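7/24/19

Inov Press to publish new life of Saint Dymphna

Inov Press will publish a new illustrated life of Saint Dymphna in July. The book, by Dymphna Ó Conaill, runs to 200 pages and retells the old story of the saint's flight from Ireland and her death at Geel.

The author spent four years on the text. "I was given her name and knew very little about her," she said. "I wanted to set down the legend as people have told it — miracles included."

Thibault Poulain has translated the prayers at the back. The first printing is 800 copies, of which 700 will go to parish bookshops.
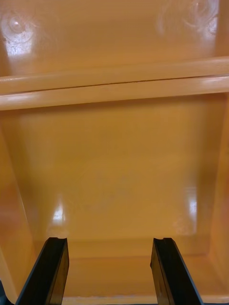 Inside an orange-yellow plastic bin.

Orders and requests for review copies should be sent to the Inov Press office.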